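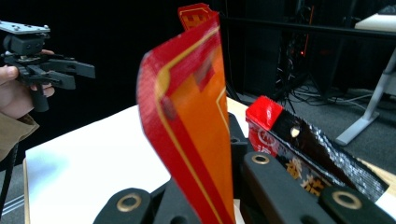
Photo: Dadlow workshop desk

In Defense of the Boring Bushing

Everyone who visits wants to hear about the model. How big is it, what does it learn, when will it do my dishes. I have yet to meet the visitor who asks when the finger joints were last cleaned, and I have a very good answer prepared.

The grippers we hold by hand at Dadlow are simple things: two black fingers, brass bushings where the parts meet, a handle. You pick up snack packets with them so that a robot may one day pick up snack packets. It is a strange way to earn a living, but the snacks are decent.

My opinion, which has made me no friends upstairs, is that the bushings deserve more of our budget than the software does. A glossy packet is a cruel test. It bends, it slides, and if one finger has a bit of play in it, the packet will find that out before you do. Last September we threw away 200 recordings over one sloppy joint on the left-hand unit. The part would have cost less than lunch.

Grornisia, who sold us the spare fingers, print a service interval in their manual. It is 47 pages long and the interval is on page 4, so we have no excuse. We ignored it anyway, the way people ignore the dentist.

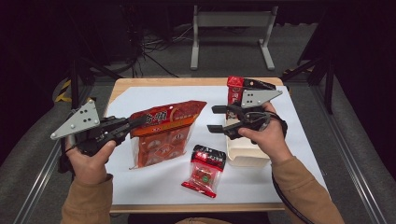
What a decent routine looks like

Mine takes ten minutes in the morning, before the coffee has had a chance to help. Open and close each gripper slowly and feel for grit. Wipe the pads. Check the bolts on the top plate by hand — a plate that has shifted a hair will spoil a whole day and look perfectly innocent doing it. Trace the cable from end to end. Then do it all again on the other one, even though the other one was fine yesterday.

We tried a checklist app from Brekalska for 2 months. It sent cheerful reminders and everyone learned to tick the boxes from their chairs. Now there's a sheet of paper taped to the cupboard and a pencil on a string. The pencil has been stolen twice, but the joints are tight, and I would like the money for a second set of bushings before winter.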